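May, after supper

Okay, so I finally did something about the snack shelf. I'd been saying I would for weeks, and every time I opened that cabinet a packet slid out and hit me on the foot, and every time I shoved it back in and shut the door fast. Today I had the whole afternoon and no excuse, so out came the waffle cloth and a cardboard box with the flaps off, and everything got a turn on the table.

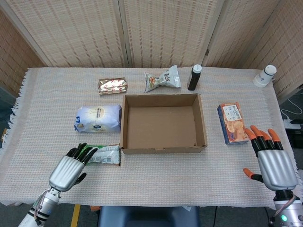
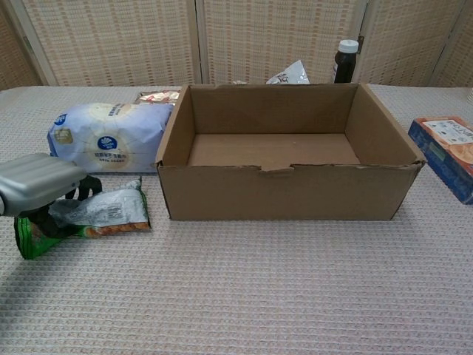 I love a box for this kind of job. Baskets look nicer, I know, and I did stand in the Parneo store last month holding a very pretty one, and then I saw it was 43 dollars and put it right back. Cardboard is free! And if something leaks in it you just flatten it and put it out with the recycling and feel nothing.

The plan was bottles and jars at one end and the light crinkly stuff at the other, so the chips don't get crushed before we even get to them. I always get this backward at the grocery store (bread first, then a melon on top of it, every single time), so I made myself think about it for once. Heavy and upright goes in first, against the side. Then cartons. Then the soft packages, and the little packets get tucked down into whatever gaps are left. I had to start over once when I changed my mind about which end was which, but I do think it was worth it.

I went through the dates while I was at it. Two packs of crackers from the very back had to go, and a jar of Lidel mustard that I truly do not remember buying. I also found the good sesame cookies, which I'd been accusing everybody in the house of eating. So I owe a few apologies. I ate two standing up at the counter and decided that counted as my break.

Then the shelf itself, which was disgusting. Something sticky had gone down in the corner, probably honey, and there was a ring that took hot water and a butter knife. I put down a fresh sheet of the Varkico liner I bought on sale — it comes 40 inches long and the shelf is shorter than that, so I had a strip left over and did the spice drawer too. I wasn't planning on the spice drawer. It needed it.

My phone says I walked 3,841 steps today, and I never left the house, so I guess that was all between the table and the cabinet and the trash can. My back agrees.

Mailed the Radulović order form on my lunch break, before any of this, so that's off my list. I went for the blue curtains in the end. I still keep thinking about the green.

Supper was soup from the freezer and toast, and I didn't feel bad about it. Afterward I opened the cabinet just to look at it. I need to get rice tomorrow, and more of those cookies before anyone notices how few are left. Also call about the dripping faucet in the upstairs bathroom, which I forgot again.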